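Ticket: Nightly stock sync stops partway, no error shown
Product: Virkdale Inventory, on-site install
Opened by: Issa Atallah, Nurkholm branch
Priority: Normal, raised to High on second report
Status: Closed – fixed by configuration change

Original report

The nightly sync between the Nurkholm stock database and the central Kikuchi server finishes with status OK, but the central copy is short. Nurkholm holds 1,630 item records. After the sync the central server shows 400. No error in the client, no error in the mail report. Manual sync from the admin menu gives the same result. Started after the July update. Nothing else was changed on our side that I know of.

Support, first reply

Please send the sync log for the last run and the file sync.conf from the install folder. Please also confirm that the service account still has read rights on the items table. The July update recreates that account on some installs, and the rights are not always carried over.

Issa Atallah

Both files attached. Rights are fine. I logged in as the service account and ran a plain select on the items table, and all rows came back. I also restarted the service and cleared the temp folder. No change.

Support

Thank you. The log shows the job opening a connection, sending one batch, receiving a reply and closing with code 0. There is no second batch. The client treats the short reply as the end of the job.

Batch size in your sync.conf is 400, which matches the number of records that arrive. So the first batch goes through and the rest are never requested. Two possible causes:

The continue token is missing from the reply sent by the central server.
The token is sent but removed on the way.

Please run the sync with log level set to trace and attach the result. Look for a line starting with "resume=" just after the batch reply. If the line is there but has no value, the token is being lost before it reaches the client.

Issa Atallah

Trace log attached. The line is there and it is empty:

batch 1 sent
batch 1 reply received
resume=
job closed, code 0
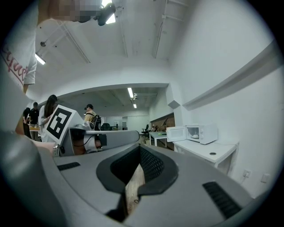
I then checked the path between the two sites. Traffic from Nurkholm goes through a Fakden proxy that was put in by the network group. I do not manage it and have read access only. The proxy has a header filter with an allow list. Anything not on the list is dropped without a log entry unless debug logging is on, and it was off.

Before the July update the token was sent in the body of the reply. From the trace it looks as if it is now sent in a header. Can you confirm? I do not see it in the release notes.

Support

Confirmed. The token moved from the reply body to a header named X-Sync-Resume in the July update. The change is listed in the developer notes but was left out of the admin release notes. We have asked for it to be added.

To test without touching the proxy, set the following in sync.conf and restart the service:

resume_mode = body

This brings back the old behavior. It is supported for now but will be removed in a later version, so please use it as a test only.

Issa Atallah

Set resume_mode to body, restarted, ran a manual sync. All 1,630 records are on the central server. Job time is longer than before the update, but I did not have trace logging on then, so the comparison is not a fair one.

I have asked the network group to add X-Sync-Resume to the allow list. Please keep the ticket open until that is done.

Support

Ticket kept open. Trace logging slows the job noticeably – please set the level back to normal before the next scheduled run.

Issa Atallah, Fri 18 August

Header added on the proxy this morning. First attempt failed with the same short result. The entry had been typed with an underscore in place of the second hyphen. Corrected and reloaded.

I then removed the resume_mode line, set the log level back to normal and restarted the service. Manual sync is complete, and the record count matches on both sides. I compared the item codes as well as the totals, and there are no gaps and no duplicates.

One request. The job should not close with code 0 when the client has read more rows than the server has confirmed. Both numbers are already in the log. A plain comparison at the end would have shown this on the first night.

Support

Agreed, and passed on to development as a change request. We cannot give a release date. Until then, the setting verify_count = yes in sync.conf writes a warning to the mail report when the totals differ. It is off by default. It does not change the exit code.

Issa Atallah

Setting turned on. The warning goes to the mail report as described – tested by stopping the job by hand after the first batch. You can close this.

Support

Closed. Related entry: "Sync reports OK with missing records behind a filtering proxy."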